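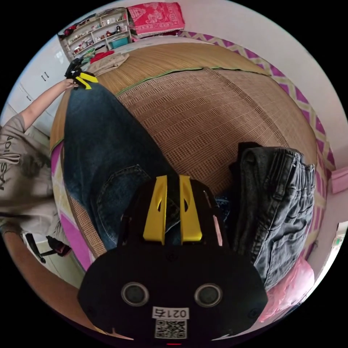 By Malathi Nair

2023-08-23

Do you really have to stop washing your jeans?

I bought new jeans in August, which was stupid, and they came with a booklet. The booklet is longer than the one that came with my dishwasher. It says I should wear the jeans for as long as possible before the first wash, and that "as long as possible" means six months if I'm serious. If they start to smell I should hang them outside. If they still smell I should put them in a bag in the freezer overnight. There is a drawing of a freezer, in case I don't know what one looks like.

The company is called Zanden and I have no particular grudge against them. The jeans fit. I tried on a lot of pairs at Bikside, the store next to the old bus station in Detuvthorpe, and these were the ones that let me sit down. But I have been hearing the no-wash thing for years now, from people who seem otherwise normal, and the booklet pushed me into reading up on it and then complaining here.

Start with the freezer, which is the part everyone repeats. The idea is that cold kills the bacteria that make denim smell. Anyone who has made yogurt or kept a sourdough starter, or left ground beef out after thawing it, should be suspicious. Freezing slows bacteria down. Some die, plenty don't, and when they warm up they carry on where they left off. Labs store bacteria in freezers on purpose, at temperatures a lot lower than the one next to my peas. Meanwhile the sweat and skin and whatever you spilled at lunch are all still in the cloth, because a freezer doesn't rinse anything.

I know people who swear by it. Zaid Qaisi, who I used to share an office with, told me his jeans came out of the freezer smelling like nothing. Sure. Cold things don't smell like much. Ask him again at three in the afternoon on the bus.

Then there is the fading. As far as I can tell this is the real reason for the whole business, and I wish the booklet would just say so. Indigo sits mostly on the outside of the yarn and rubs off where the cloth bends. If you wear a stiff pair for months without washing, the creases stay in the same places and you get strong pale lines behind the knees and at the hips. People like those lines. They post them. Fine, that's a look, and if you want it then not washing does get you more of it. I believe that part. What I don't believe is that it has anything to do with keeping the jeans alive longer.

The booklet says washing "breaks down the fibers." So does walking. I have worn out a lot of jeans in my life and not one of them died in the laundry. They go at the inner thigh, every time, from rubbing, and then at the pocket corner where my keys sit. I asked I-seul Ma, who does alterations out of her front room and has patched most of my family at one point or another, whether she could tell a washed pair from an unwashed pair by how they fail. She said the unwashed ones come in with the crotch gone earlier and she'd prefer they were washed before people handed them to her. Her theory is grit. Dirt gets between the threads and works like sandpaper every time you take a step. I can't prove that either, and she'd be the first to say she hasn't run a study, but she has had her hands on more dead jeans than whoever wrote the booklet.

The water argument deserves a fairer hearing. I've seen a figure on posters and hang tags claiming that a pair of jeans uses 2000 gallons of water, and I've seen other figures nowhere near it, and hardly ever a note saying what was counted. Is it the cotton? The dyeing? Rain that would have fallen on the field anyway? I went looking for where the number on the Zanden tag came from and ended up at a page that quoted another page that quoted the tag. That's where I gave up.

Even if you take the biggest number going, most of it has been spent before you ever get the jeans home. Skipping a wash saves you a share of one load, and I don't run the machine for one pair of jeans. They go in with the towels and the dark T-shirts, and that load is happening with or without them. If a company is worried about water, it could sell me one pair that lasts and not send me an email every week about the new color.

Which brings me to the spray. Of course there's a spray. It was right by the register at Bikside, made by an outfit called Chamoun, and it is meant to "refresh" denim between the washes you aren't doing. I read the back of the bottle. Water, alcohol, fragrance, some things ending in -ate. The label promises 80 uses. I did buy one, out of spite, and I used it on an old pair for a couple of weeks. They smelled like a hotel lobby and then like a hotel lobby where somebody had been gardening. I have most of the bottle left if anyone local wants it.

So what do I do instead? Nothing interesting. I wash jeans when they're dirty. In winter, when I mostly sit at a desk, that can be a long time, and in summer it's after a few wears. Inside out, cold water, whatever detergent is on sale, zipper closed. I don't use the dryer for them. It does seem to kill the stretch, and that's one piece of advice in the booklet I agree with, though I was doing it already on my mother's orders. I lay them out flat on something that breathes, usually the straw mat on the bed at this time of year, and I pull the legs straight so the seams don't twist.

Do mine fade? Yes. All over, kind of evenly, the way jeans did when I was a kid and no one had opinions about it. Styliani Kouris read a draft of this and said I was missing the point, that for some people it's a hobby, like keeping a cast iron pan. Okay. I have a cast iron pan. I wash it too, with soap, and it's been fine, and I will do a separate post on that if I ever feel like getting yelled at.

She also pointed out that there's a difference between raw denim and the ordinary kind, and that's a fair correction. Raw denim hasn't been washed at the factory, it's stiff, it can shrink the first time it gets wet, and the dye comes off on your couch. If you've got those, there's some sense in planning the first wash. But mine aren't raw. I checked. They were rinsed and softened before I ever saw them, and the booklet gives the same six-month rule for the whole range. Somebody took instructions that made some sense for one product and printed them for everything, because it sounded expensive.

I wrote to Zanden and asked. I kept it polite. I wanted to know whether they had tested washed pairs against unwashed ones, how many, and how long they held up. The reply came pretty fast and said that denim is a living fabric and that every pair tells its own story. I wrote back and asked again about the testing. They have offered me free shipping on my next order.

There is a 30-day return window and I'm keeping them anyway, since they fit and I'm not going through those changing rooms twice. They've been washed. They shrank a little in the waist and then they gave again by dinner. If they fall apart early I'll say so on here, and if they last I expect that won't prove anything either.

Comments are open. Last time I wrote about detergent pods I got one from a man that ran to 600 words and was mainly about his brother-in-law, so please try to stay somewhere near pants.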